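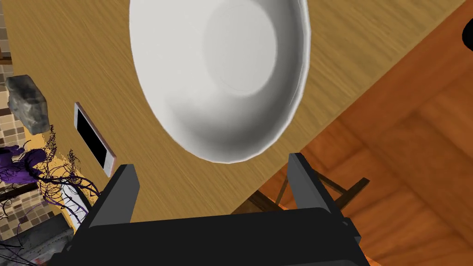

Marjan Dehghan thinks I am wrong about simulators, and her comment on my July column was blunt. A rendered table costs nothing to reset, she wrote, and a shop that pays for practice hours on real hardware is paying for broken dishes. She would buy the Drimley subscription tomorrow.

I have now used Drimley long enough to say where she is right and where I still disagree.

Drimley is a service sold by Jusonitz to small companies that want to test a robot arm on household objects before they buy or build anything. You pick a room, a table and a gripper, and it fills the table with things. You drive the arm yourself or load your own control software. The basic plan is $90 a month for one seat. The plan that lets you bring in your own object scans is $442, and that is the one most people will need.

The object mix is the best part. A big white bowl may share a wooden tabletop with a smartphone, a rough gray rock and a purple, plantlike tangle of thin dark stems. I have heard this called silly. Real kitchen tables are not laid out by engineers, though, and software that has only met a clean bowl on a clean surface tends to fail the first time a phone is lying next to it. I would rather find that out on a screen.

A bowl is also a good test. It is too wide for most two-finger grippers to hold around the outside, so you have to take it by the rim, and a rim is thin and curved. If your approach angle is poor, you learn it quickly. Over several evenings I worked through 1,025 attempts with the stock black gripper, mostly unattended, and the logs were clear enough that I could sort the failures by cause before breakfast.

So Marjan has a point about cost. The same number of tries on my own bench would have taken weeks.

My complaint is with how the service is sold. The sales page talks about results that "carry straight over" to a real arm. Mine did not. Friction is the weak spot. Drimley gives each object a single friction value, and you can edit it, but a glazed bowl with a little dish soap on it does not behave like any single number. The same software that did well on the rendered bowl let the real one slide out of the fingers often enough that I put a towel down.

Bart Desmet, who has tried the competing kit from Bagheri, told me he had the same trouble there. That kit ships as a real arm with a box of objects, and it has the opposite problem: the friction is honest and everything else is slow. He spent most of a day on setup and cable routing. I don't think either product replaces the other, and at these prices a small shop should not have to choose blind.

Two things would change my mind about the higher plan. Jusonitz should publish its own side-by-side numbers, rendered against real, for a handful of common objects. And it should let friction vary across a surface — even crudely — without making the user write a script for it. Support told me the second item is being looked at and gave no date.

Until then, I would take the $90 plan for a month, use it to throw out the bad ideas, and cancel it once the arm arrives. Marjan can keep hers running. She has better dishes than I do.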